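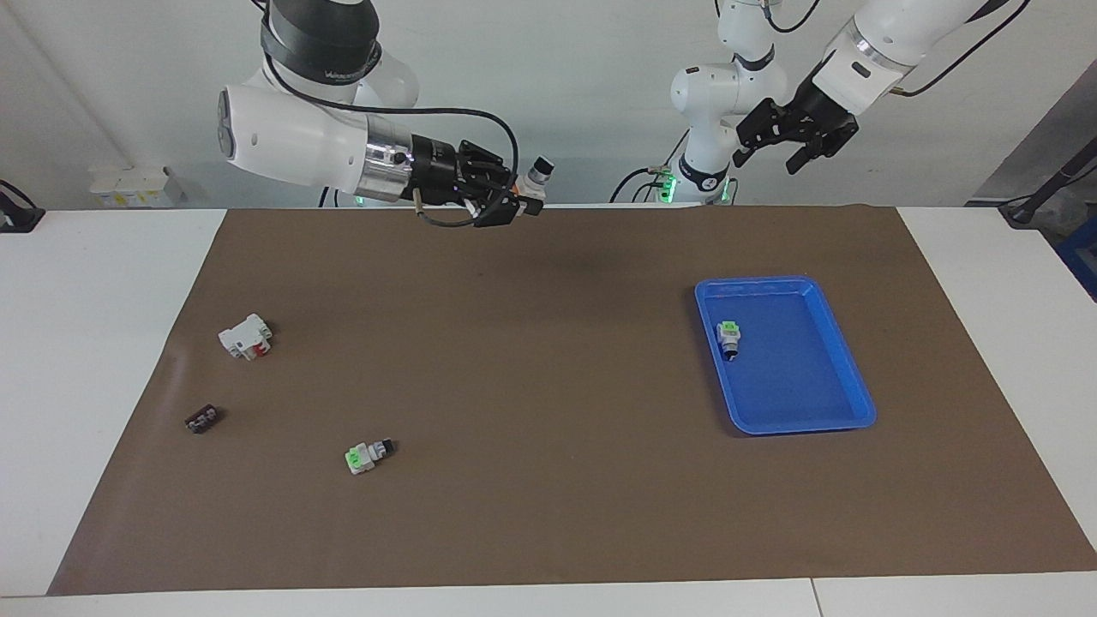

Spread

Octavian Mihăilă had been at Clovbridge for one winter when the number stopped going up.

The task was called Sort Small Electrical. Two arms, one tray, a handful of parts. The policy had to pick each part off the mat and put it in the tray, using whichever arm was closer. It had been trained on 558 demonstrations, most of them recorded by Octavian himself, and for three weeks it had finished a little more than half of its test runs. The other runs ended the same way. An arm went out over a part, slowed down, and stayed there.

"It's thinking," said Abella, who ran the lab.

"It doesn't think. It averages."

"Then find out what it's averaging."

He stayed late on Wednesday to do that. The building heat went off at seven and he put his coat on. He opened the demonstrations in two windows and played them at four times speed, making a mark on a pad every time the arms paused.

By nine he had a page of marks and no idea what they meant. He ate a sandwich. He went back to the first demonstration and watched it at normal speed, and this time he looked at the parts.

The early ones were messy. Parts lay on their sides, upside down, against the rim of the tray. In the later ones they stood in a row, a hand's width apart, all facing the same way. He remembered doing that. He had been tired, and a neat row went faster. He hadn't decided on it. At some point in February his hands had started setting the parts out like silverware.

He sorted the files by hand into two folders, scattered and neat. It took until after midnight. There were 208 scattered and 350 neat, and he wrote both numbers on the pad and underlined the second one.

Abella read the pad in the morning, standing up, with her bag still on her shoulder.

"So throw out the neat ones," she said.

"That's more than half the data."

"Is it data?"

He didn't answer that. He started a training run on the 208 alone and another on all 558 as a control, and while they ran he collected more. He made a rule for himself. Before each demonstration he dropped the parts onto the mat from a cup, and wherever they fell, he left them. If one rolled onto the floor he picked it up and dropped it again. He did this for six days. Terminal blocks landed face down. Relays landed on top of each other. He swore at them in Romanian and drove the arms in after them, and some of the grasps took him four tries.

Abella made him throw out the ones with four tries. They argued about it in the hallway. He said a bad grasp followed by a good one was exactly what the policy needed to see. She said not while it was still learning what a good one was. She won, because it was her lab. He kept the discarded files on a separate drive anyway and labeled it Later.

At the end of it he had 80 new demonstrations he was allowed to use. With the old scattered ones that made 288.

The evaluation took a full day. Abella dropped the parts from the cup, so that he couldn't be accused of anything, and he sat at the stop button. The model trained on everything did what it had always done. The one trained on 208 was worse, which hurt. They had lunch without talking much.

Then they loaded the one trained on 288.

It put the first part in the tray and went back for the next. On the third run a relay landed on its side, far over to the left, and the arm went out over it and slowed. Octavian put his thumb on the button. The wrist turned. The fingers came down at an angle he had never used in any demonstration, or didn't remember using, and closed.

"Did you teach it that?" Abella said.

"I don't know."

She wrote down the result and picked up the cup.

They ran it until the cleaners came. When he got home he found a terminal block in his coat pocket. He took it out and tossed it on the kitchen table, and left it where it stopped.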